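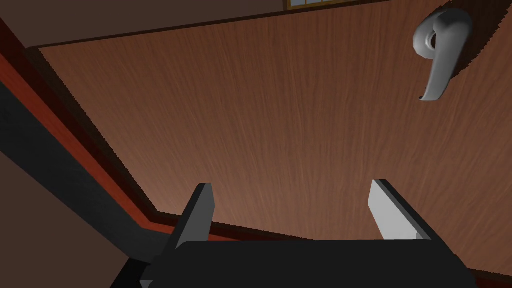 Settimio Sala writes that the approach to a cupboard door gives him more trouble than the opening of it, and asks whether he should start each recording with the fingers already at the handle.

We advise against it. A demonstration that begins at the handle teaches the robot nothing about reaching the handle. Begin a short distance away, with the gripper open, and let the approach form part of the recording. The remaining advice on this page is intended for members using the Renbridge practice kitchen, which is simulated, and for those preparing to guide an arm by hand in their own kitchen or workshop.

Before you begin

Decide what the task is and write it down in one line. "Open the cupboard door" is a task. "Tidy the kitchen" is several, and each should be recorded separately.

Rehearse the movement without recording. Members who are new to the hand controllers should allow themselves 17 minutes of free practice, the length of the Erna introductory session, before saving any work.

Set the controllers to the slow setting. The fast setting is suitable for moving across the room and for little else.

Check that both fingers are open and that the wrist is in a comfortable position. A wrist that is already near the limit of its turn will stop halfway through a pull, and the recording will have to be discarded.

Handles and doors

Approach a lever handle along the line you intend to pull. Coming in from the side and correcting at the last moment produces a small hook in the path, and the robot will copy the hook faithfully.

Pause for a full second before closing the fingers. The pause looks unnecessary to the person holding the controllers, but it separates the reach from the grasp when the recording is later divided into steps.

Follow the swing of the door. A hinged door moves in an arc, and a straight pull will either slip off the handle or strain the hinge. When guiding a real arm by hand, stand clear of the arc yourself and keep your free hand away from the hinge side.

Do not let go at the end of the pull and stop recording in the same moment. Open the fingers, draw back a little, then stop.

Knowing where you are

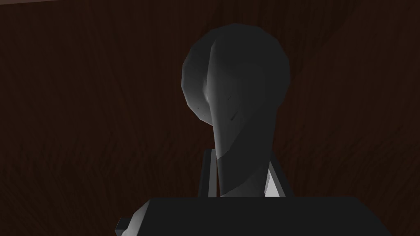
Head and neck of the practice robot, with a wood-grain wall behind.

Members often lose their bearings when they change from the wrist view to a view of the robot itself. Left and right are reversed when the robot is facing you, and a steady hand is of no use if it is moving the wrong way. We suggest the following habits.

Choose one view for the fine work and keep to it until the object has been released.

Look at the second view only while the hands are still.

Where the wrist view is tilted, find a fixed edge such as the side of a counter and judge direction from that. Do not try to level the picture by turning the wrist, as the turn will be recorded along with everything else.

Rest the eyes after every five recordings. The Eklund guidance sheet, available from the desk, includes a seating diagram and a note on glasses.

Working near counters

A raised edge is easily misjudged from above. Bring the gripper in higher than seems necessary, move across, and then lower it. The same applies to worktops at home, particularly those with a lip at the front.

Appliances should be treated as obstacles even when they play no part in the task. Vary your starting position from one recording to the next, but do not pass over an appliance to save a moment.
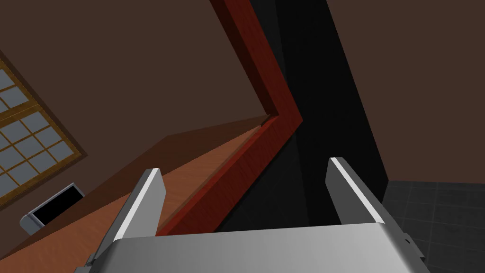 One reader asks whether a recording in which the fingers brush the counter should be kept, given that the task was completed all the same.

Please mark it as a contact and save it in the separate folder. It should not be mixed with clean recordings. A light touch in a simulated kitchen costs nothing, whereas the same movement made by a real arm may chip an edge or bend a finger. Recordings in which you fumbled and recovered without touching anything are welcome in the main folder – they show the robot how to put a mistake right.

Saving your work

Name each recording with the task, your initials and the attempt number. Add a short note if anything unusual occurred, such as a missed grasp or a change of hands. Files without a task name are removed at the end of each month, and those made before April have already been cleared.

Members at Skelasness should save to the shared drive and not to the practice machine. Requests for additional time on the controllers may be left at the desk, quoting booking code 3802.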